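3.2. Cocción del ajo y emulsión de la salsa

Las cabezas de ajo se separaron en dientes sin pelar y se asaron en recipientes cerrados de vidrio borosilicatado, con aceite de oliva suficiente para cubrir un tercio de su altura. El horno (Pavar, convección forzada) se precalentó durante 30 minutos antes de cada tanda. La temperatura interna del diente se registró con una sonda de aguja insertada por el extremo basal, y la cocción se dio por terminada cuando la lectura permaneció estable en 77 °C durante dos minutos consecutivos. Los dientes se dejaron atemperar dentro del recipiente y se prensaron a mano a través de un tamiz de acero.

La pulpa obtenida se incorporó a una base de agua de cocción de pasta, preparada según el protocolo descrito en la sección 2.4. Se emplearon dos variedades de sémola, Meditz y Ravura, que difieren en contenido proteico y en granulometría. Para cada una se hirvieron porciones idénticas en 650 ml de agua con sal, sin renovar el líquido entre la primera y la segunda porción. El agua de la segunda porción es la que se utilizó en la emulsión, por su mayor carga de almidón disuelto.

La emulsión se formó añadiendo el aceite del asado en hilo continuo, con agitación mecánica a 826 rpm. Velocidades superiores incorporaban aire y alteraban la lectura del viscosímetro; velocidades inferiores dejaban gotas visibles en la superficie al cabo de pocos minutos. No se añadieron lecitina, queso ni otros estabilizantes en ninguna de las series. La sal se ajustó al final, una vez retirado el agitador.

La separación de fases se evaluó por inspección visual y por la altura de la capa oleosa en probeta. Se consideró estable toda muestra sin capa apreciable tras el periodo de reposo. Las muestras con partículas de piel se excluyeron antes de la lectura y se repitieron con pulpa de la misma tanda.

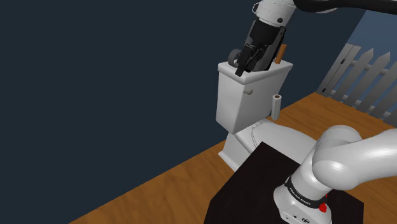
Libor Tóth

Figura 3. Entorno simulado: brazo robótico sobre la cisterna de un inodoro blanco.

3.3. Resultados de estabilidad

Las emulsiones preparadas con agua de sémola Meditz mantuvieron una sola fase durante todo el reposo. En las preparadas con Ravura apareció una capa oleosa fina, más evidente en las muestras con menor proporción de pulpa. El efecto disminuyó al prolongar la agitación, pero no desapareció. Al sustituir el agua de cocción por agua con sal, sin almidón, la separación fue completa en ambas series, lo que indica que la pulpa de ajo por sí sola no basta para estabilizar la mezcla en las proporciones ensayadas.

La viscosidad aparente aumentó con la cantidad de pulpa hasta un punto a partir del cual la salsa perdía fluidez y dejaba de recubrir la pasta de manera uniforme. Este límite se alcanzó antes en la serie Meditz. La diferencia es coherente con el mayor residuo seco medido en su agua de cocción, aunque el diseño del ensayo no permite separar la contribución del almidón de la de las proteínas solubles.

El grado de asado influyó más de lo previsto. Los dientes retirados antes de alcanzar la temperatura de referencia conservaban una textura fibrosa, pasaban mal por el tamiz y daban una pulpa heterogénea. Los que se mantuvieron en el horno más allá de ese punto presentaron pardeamiento en los extremos y un amargor detectado por el panel en todas las diluciones. En este segundo grupo la emulsión fue estable, de modo que el criterio de rechazo fue exclusivamente sensorial.

La modificación de Kazmi, que prescribe triturar la pulpa con una parte del aceite antes de añadir el agua, se ensayó solo con sémola Ravura. La capa oleosa se redujo respecto al procedimiento ordinario y la textura resultó más homogénea, pero la dispersión entre réplicas fue elevada. Queda pendiente repetir la serie con un control más estricto de la temperatura del agua en el momento de la adición, variable que en este trabajo se anotó pero no se fijó.

Contacto: Libor Tóth, autor para correspondencia | © 2025 | Volver arriba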